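Filed under: Robots, Workbench, Slow Hobbies

Teaching by hand (and by handle)

So I've spent a good chunk of this spring showing a robot how to put wires in baskets. Yellow ones in the blue basket, mostly. You hold the controls, the arms copy you, and everything you do gets saved for it to learn from later – including every dumb hesitation!

Séverine Rey talked me into it. She runs the bench at Pastcombe and she can clear a whole tangle without breathing hard, while I'm still poking at the first loop. My first day I logged 42 runs and threw out most of them. 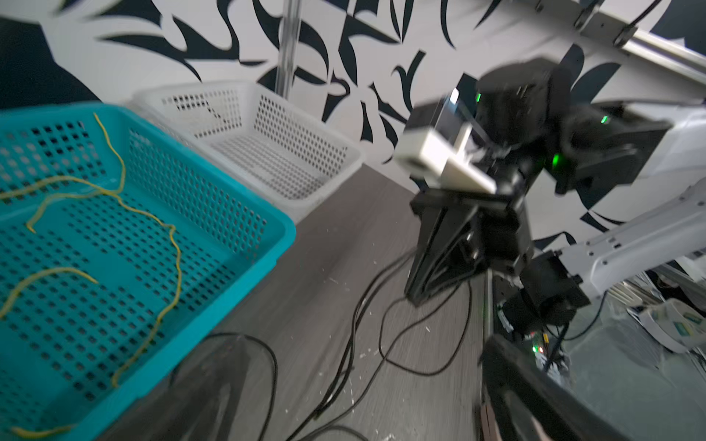

What surprised me most was how much I miss my fingertips. With your own hand you feel a wire start to slip and you squeeze without thinking. Driving an arm, all you've got is your eyes, so I slowed way down, and then Valentin Roussel told me I was too slow and the robot would learn to dawdle. Fair enough (he was nice about it).

Thin wire is the worst. It springs off to one side the second you let go, and it loves to hide in the black cables. The thicker stuff at least stays where you bend it, and I've gotten decent at pinching near one end and letting the rest swing over the rim. 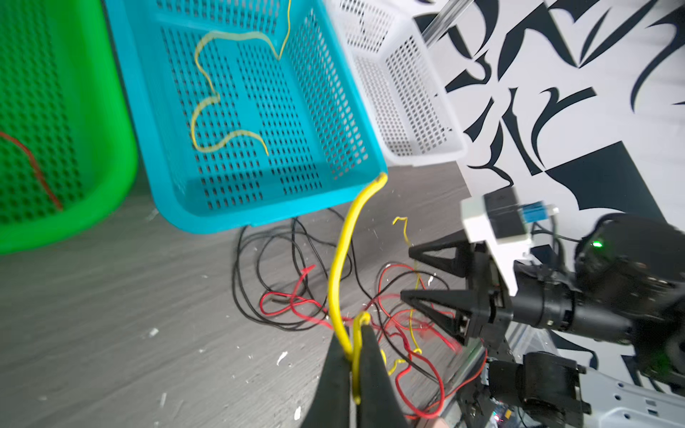

What I'd tell a beginner

Grab once, and mean it. Keep the second arm out of the way until you need it. And stop before you get cranky – I cap myself at 200 runs now, and my September goal is still a long way off.

2 comments · 421 shares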